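Home | News | Young Readers | Venues | Calendar | Contact

Feb 3, 2018
By Cherry Mae Estrella

Print this page | E-mail this page

What is a trade fair, and how does one get built?
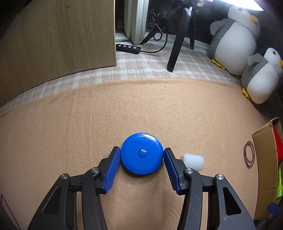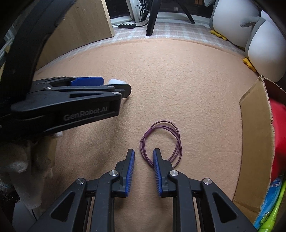
A round blue tape measure and a coil of purple cable.

Cherry Mae Estrella
Schools and Public Information Officer, Rondamar Halls

A trade fair is a very large meeting place. Companies that make or sell the same sort of thing come together in one building for a few days. One fair may be for toys, another for bicycles, and another for farm machines. The companies are called exhibitors. The people who come to look are called visitors.

Most visitors to a trade fair are at work. A shop owner may come to choose what to sell next winter. A head teacher may come to look at desks. They can handle the goods, ask questions and compare prices, all in one day.

Who is in charge?

The company that plans the fair is called the organiser. It rents the hall, invites the exhibitors and decides when the doors open. The company that owns the hall is called the venue. At Rondamar, the venue looks after the lights, the heating, the water and the fire exits.

What is a stand?

Each exhibitor rents a piece of floor. This is its stand. Before anyone arrives, the organiser draws a floor plan, a map of the hall seen from above. Every stand has a number on the plan, and the paths between the stands are called aisles. Our largest hall, the Calimlim Hall, has room for 288 stands.

Aisles must be kept clear at all times. If there were a fire, everybody would need to walk out quickly and safely.

How is the hall made ready?

The days before a fair are called the build-up. First, the floor is measured and the corners of each stand are marked with tape. Next, electricians bring power to the stands that have asked for it. Then the walls go up, the carpet goes down and the goods are carried in. For the Dumum Toy Fair, held here each December, the build-up takes seven days.

Children may not enter the hall during the build-up, even with a parent — there are lorries and fork-lift trucks moving inside.

What happens afterwards?

When the last visitor has left, the break-down begins. Everything is packed and taken away, and the floor is swept for the next event. The break-down is much faster than the build-up. Florante Abella, our hall manager, allows 20 hours for it, and the work goes on through the night.

Words to know

Exhibitor: a company that shows its goods at a fair.
Organiser: the company that plans the fair.
Venue: the building where the fair is held.
Aisle: a path between stands.

School groups of up to 40 pupils may visit the empty hall between fairs. Teachers should write to Beatrice Sang at the Schools Office.

Print this page | E-mail this page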